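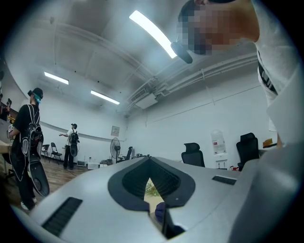
Trolitz is a data set about ceilings. Specifically, it is a table of what people have bolted, hung, clipped or run along the ceilings of ordinary work rooms, with enough information about each item to be useful to the three professions who care and mildly alarming to everyone else. Floors have plans, walls have paint schedules, and ceilings have whatever the last contractor left up there. A typical row of the better sort covers a white ceiling with fluorescent tubes, long white pipes and conduits down one side, and a boxy air-conditioning unit with a slatted vent where they all seem to be heading. We are fond of that sort of ceiling. You can tell what it does for a living.

Contents

rooms.csv: one row per room, 531 rows in this release
fixtures.csv: one row per thing on a ceiling, almost 2000 rows
buildings.csv: one row per building, 119 rows, mostly offices, workshops and teaching rooms
codes.txt: what the fixture codes mean
disputes.txt: what we thought the fixture codes meant before we argued about it

The last file is not needed to use the data. It is the longest of the five.

What counts as a ceiling

Anything overhead that you would need a ladder to touch and that belongs to the room. Mezzanine undersides count. Skylights count as fixtures, after a long correspondence preserved in disputes.txt. Canopies, awnings and the undersides of very tall shelves do not.

What counts as a fixture

Lights, vents, air-conditioning units, sprinklers, smoke detectors, speakers, projectors, exposed pipes, conduit, cable trays and hooks. A hook is a fixture even when it holds nothing. Party decorations are not fixtures unless they have been up for more than a year, at which point they go in under OTHER_PERMANENT.

Fields in fixtures.csv

room_id: joins to rooms.csv
code: see codes.txt
mount: flush, surface, recessed, suspended, unknown
runs_to: for pipes and conduit, the code of whatever they visibly lead to, or "wall", or "gone"
color: one plain word
lit: yes, no, flickering, not a light
confidence: high, medium, low

"Gone" in runs_to means the pipe passes through a tile or a hole and we did not follow it. It does not mean the pipe has stopped existing, although in two of the older buildings we would not bet on it.

Tubes and how we enter them

Each fluorescent tube gets its own row, even when several share a housing. The first version entered one row per housing, and the result made every classroom look like it was lit by a single heroic lamp. If you are comparing against version 1, collapse the tubes by room_id and housing_id first. LED tubes made to look like fluorescent ones are entered as fluorescent with confidence "low", because from the floor they look the same and we did not bring a ladder to every room.

Brightness is not recorded. People ask. A tube near you always seems brighter than one at the far end of the room, and our early attempts at a brightness column were really a column about where the surveyor was standing.

Pipes and conduit

A group of parallel pipes is one row if they share brackets and several rows if they don't. White pipes on a white ceiling are underreported, and we know it. Painters treat everything above head height as one surface, and after the third coat so do surveyors.

How the data was gathered

Surveyors worked from the floor with a printed sheet and a clipboard, looking up. Sheets were typed in twice and compared with Dastance, our small checking script, which flags any fixture present in one copy and absent in the other. Dastance does not know which copy is right. It is very firm about them being different.

Rooms were left exactly as found. If people were using the room, they carried on, and the survey was done over their heads.

Relation to Jorance

Jorance was our earlier set, covering floors. Building identifiers match, room identifiers mostly match, and the exceptions are listed at the bottom of buildings.csv. The Roussel annex is in Jorance twice and in Trolitz once. Trolitz is correct.

Known problems

Low ceilings are overrepresented. They are easier to see.

Air-conditioning units are coded by shape only. We do not record make, capacity or whether the unit works, and the people underneath it held strong and contradictory views on the last point.

Sprinklers and smoke detectors are confused with each other in a small batch of sheets from early October. These rows are marked "low". Please do not use this data set to decide whether a room is safe. Ask someone with a ladder and a license.

Suspended ceilings hide everything above them, so a room with tiles looks tidier in the data than it is.

Suggested uses

Estimating lamp replacement, testing room-planning tools, settling arguments about how many hooks is normal. One reader used version 1 to plan the placement of a hanging fern and reported no complaints from the fern.

Corrections

Send the room_id, the row and what you think is up there. Photographs are welcome if they include enough ceiling to find the room again. Corrections to the skylight decision will be filed in disputes.txt, where they will have company.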